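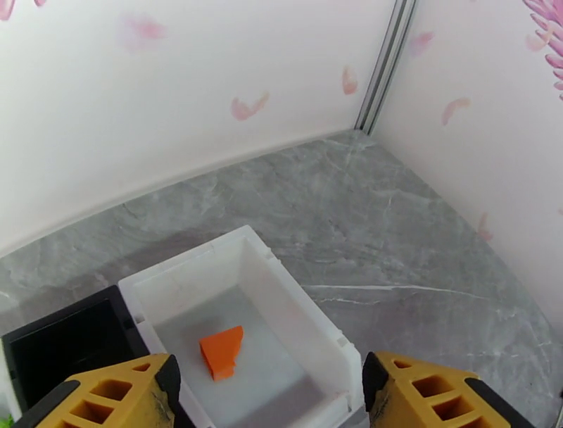 Good morning. I run the kitting floor at Altent, and for the next 22 minutes I want to talk about what happened to the jobs there after we put in the picking cells. Kitting means moving parts from one container into another, all shift long. A person used to do every one of those moves. Now the first step is two yellow fingers held open over a white bin with one orange block in it, and the person works somewhere else on the floor. You will notice the grime on the fingers. Wiping them down is on someone's task sheet now, and that task did not exist before July.

Go slow here. People always ask about headcount first.

We had 43 people in kitting when Etoder started the install. We have 43 today. Two moved to the Vernham building at their own request. We hired two to replace them. I can't promise that number for next year and I told the crew so.

What changed is the day itself. Pouran Ghorbani used to pick for a full shift. She now looks after four cells. When one stops, she clears it, checks the part, and restarts it. She told me her wrists feel better and her head is more tired. Watching for stops is a different kind of work, and we did not plan enough breaks for it. We have since added one in the afternoon.

Pause. Ask who in the room has set break times for machine tenders.

Training. We gave people almost 400 minutes each, most of it in a classroom. Teófilo Cárdenas pointed out that he learned more in one hour at the cell with the guard open and the power locked out. The second group did most of their training on the floor.

Pay. Tenders went up one grade after six weeks. It should have been on day one. If you are writing a plan now, put the grade change in before the machines arrive.

The Quaye site starts its install next. Their crew lead is visiting us first, and she will be talking to the tenders without me in the room.

Take questions. Handout is on the side table.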